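Droltero gripper kit review: a great buy for a school robotics club

Our club has had the Droltero kit on the bench since October and I'm still excited every time somebody switches it on. We're a high school group that meets after last period, and until this year all our builds had wheels. An arm was new to everybody, me included.

We paid 1,105 dollars for the full set with the wrist camera. That's most of our budget, so I read every review I could find first (there weren't many!). The Jesum set is cheaper, but you have to supply your own camera and mount, and we didn't want to lose a month to brackets.

Assembly took us two afternoons. The manual is clear until the wiring chapter, where two of the diagrams are swapped - check the Droltero forum before you plug anything in. After that it was smooth going, and the students had it moving by the end of the second meeting.

The fingers are what sold me. They taper nicely and can get in between things, so we picked kitchen stuff for our spring project: fruit, a bowl, plates in a rack. Plates are hard! The team recorded 200 practice runs before they trained anything, and they argued happily over every one.

Bench view first, then the wrist camera:
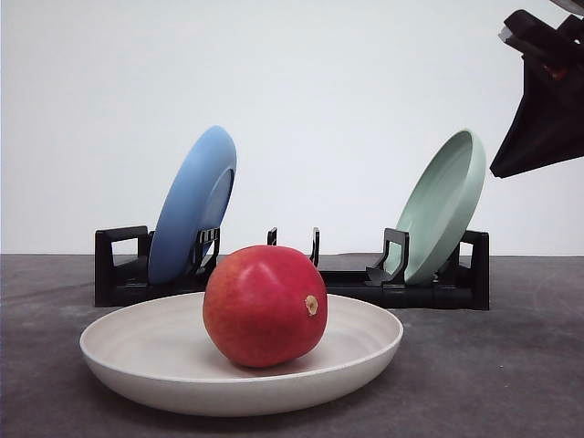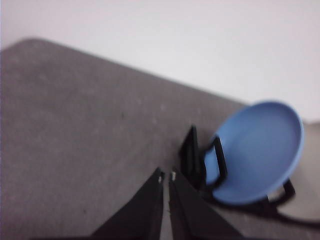 My one real gripe is the software. Jadby, the control app that comes with it, forgets your speed settings whenever you close it, and the export menu is a maze. Spare finger pads are 38 dollars a pack, too, so budget for a couple of those. Still, I'd order the same kit again tomorrow, and we've already signed up for the Ejigu student challenge in May with it.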